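Clearing the Shared Tables: What Our Group Learned
by Farzana Nanayakkara, with Leandro Echeverría and Domingo Ocampo

So our project was on how people clear up a big shared room when everybody's working at once. Sounds boring, right? We loved it! We picked the upstairs hall at Cadton, the one with the tables along the far wall, and timed 18 rounds of clearing (Leandro ran the clock, I wrote everything down).
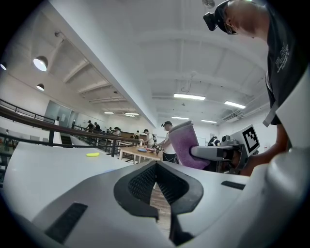
Plates were the easy part. People grab a plate first pretty much every time, I think because you know where it goes. Bottles came next. The small stuff got left for ages, and in 11 rounds a little thing was the very last item on the table!

We also tried giving everyone their own table, and that made the rounds 30 seconds faster on average. Domingo thought people would hate it, but they kept asking for it (less bumping elbows, they said). If we did this again in May I'd want more small items and a better spot to put them down.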